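Craft Room Bookings: Frequently Asked Questions

Last updated Jan 2, 2020

Who can book the craft room?
Anyone over 18 with a Lougher membership. Under-18s are welcome if an adult has made the booking and stays for the whole session.

How many people can use it at once?
The limit is 6, including whoever made the booking. If your group is bigger, ask about the hall.

What do I need to bring?
Your own materials: paper, card, fabric, glue and anything you want to draw with. Scissors and a mesh pen pot stay in the room. The pot is the black wire one, for pens and pencils. Please don't put wet brushes in it.

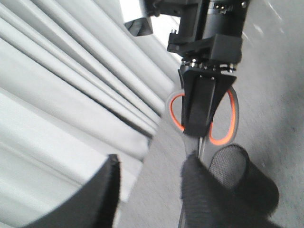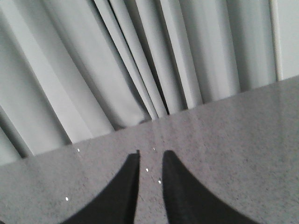
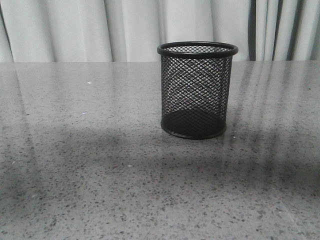
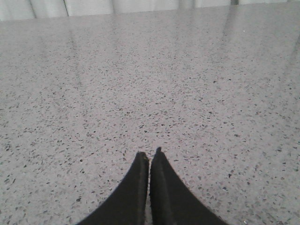 Can I cut directly on the worktop?
With scissors, yes. For craft knives you must use a cutting mat. Mats are kept at the front desk and you can sign one out for the session. Rotary cutters count as knives.

How should I clean the surface?
Use a damp cloth and a little washing-up liquid, then dry it. Don't use bleach or scouring pads. The speckled pattern hides small bits of thread and paper, so wipe it even if it looks clean.

What about glue and paint?
Put newspaper down first. Hot glue guns are allowed on a heatproof mat. Spray paint and spray adhesive aren't allowed anywhere in the building.

Can I leave the curtain open?
Yes, but draw it again when you finish. Please don't pin or tape work to the fabric.

The scissors are blunt. What should I do?
Hand them in at the desk and we will swap them. Don't try to sharpen them yourself. Fabric users may prefer to bring their own pair.

Where do I put things when I leave?
Scissors and pens go back in the pot, handles up. Take your scraps with you or use the recycling bin by the door.

Can I store a project between sessions?
Small ones, in a lidded box with your name on it. Shelf space is free until April, when we will review it.

Who do I contact about a booking?
Amber Cheetham at the front desk, or ring extension 432.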